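Poltdale Neighbours Help > Home and Kitchen > Worktops

Is it normal to have a join in a new stone worktop, and how do I look after it?

Posted by Orkura47

Hello everybody. I moved to Poltdale in March and I am now finishing my kitchen, the last big thing in the flat. I ordered a grey speckled worktop from Guillot in Tanmont. The price with fitting was 3,000 pounds, so for me it is a serious purchase and I want to understand it well.

My first concern is the join. In the showroom the sample was one piece and I did not think to ask. The drawing which I received has a join running at a diagonal, and the fitter told me on the telephone that this is usual for a room where the wall turns. I can accept this, but I would like to know if the join will collect dirt, and if I should put something on it each year.

My second concern is crumbs. My old worktop was plain cream and I could see everything on it. With the speckled kind I have found that I clean in the evening, I am satisfied, and in the morning I put my hand down and there is toast.

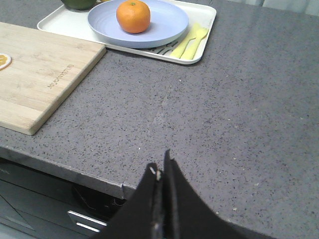
Grey speckled worktop with a few light crumbs on it.

Also I have read very different advice about sealing. One page says to seal every year, another page says never. The paper from the shop says only "wipe with suitable product", and this does not help me very much. Which product is suitable? I have at home washing-up liquid, white vinegar, a spray for bathrooms and a cream cleaner. I cook every day, with turmeric and tomato, and my husband drinks a lot of black tea.

Thank you in advance for your patience with my long message.

Posted by pastrytin

Vinegar no. Cream cleaner no. Washing-up liquid yes. Put the bathroom spray back in the bathroom. Join is fine, everyone has one.

Posted by Hillside_Kitchen

Good evening. I worked for some years in a workshop where we cut worktops, in my home country and later here, so I will try to answer in order. Please excuse my English if some technical word is not the right one.

First you must find out what material you have. "Grey speckled" can be granite, or it can be engineered quartz, and from the photograph or even from the sample it is not always easy to say. Look at your invoice. If it says quartz, you do not seal it. The stone is held together with resin and the sealer has nowhere to go, it only dries on the top and makes a cloudy film which is then troublesome to remove. If it says granite, ask if it was sealed before delivery. You can test it yourself: leave a spoon of water on the surface for 30 minutes, then wipe. If there is a darker patch which slowly disappears, it is time to seal.
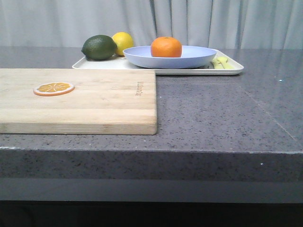

About the join. A slab has a limited length and the house has corners and narrow stairs, so the worktop comes in two or three pieces. The fitter glues them with a coloured adhesive and levels them. Pass your fingernail across it. If the nail does not catch, the work is good. If it catches, call the shop while the guarantee is valid and do not wait until winter. You do not put anything on the join each year. Only do not place a very hot pan on top of it, and do not stand on the worktop near it when you change a light bulb. I have seen two joins opened in this way.

For every day: warm water, a small drop of washing-up liquid, a soft cloth, then a second cloth which is dry. The drying is what people forget, and then they write that the stone has become dull. It is limescale from the tap. Our water here is hard.

Turmeric and tea you must wipe the same evening. If a yellow mark stays, make a paste from bicarbonate and water, leave it for an hour under cling film, rinse well. Try it first in a corner behind the toaster. A bottle of 500 ml of neutral stone cleaner will last you a year, but it is not necessary to buy it.

For the crumbs, bend down so that your eyes are close to the level of the surface and look towards the window. Against the shine you will see them much better than from above.

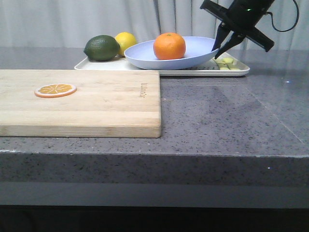
Speckled grey top with the light falling on the right side.

Posted by Orkura47

Thank you both. I looked at the invoice and it says quartz, so I will not seal. I will do the fingernail test after the fitting. My husband has been informed about the tea.

Posted by Hillside_Kitchen

You are welcome. One thing I forgot: ask the fitter to leave you the small piece which is cut out for the sink. It is useful for testing products, and in many workshops they throw it away if you do not ask.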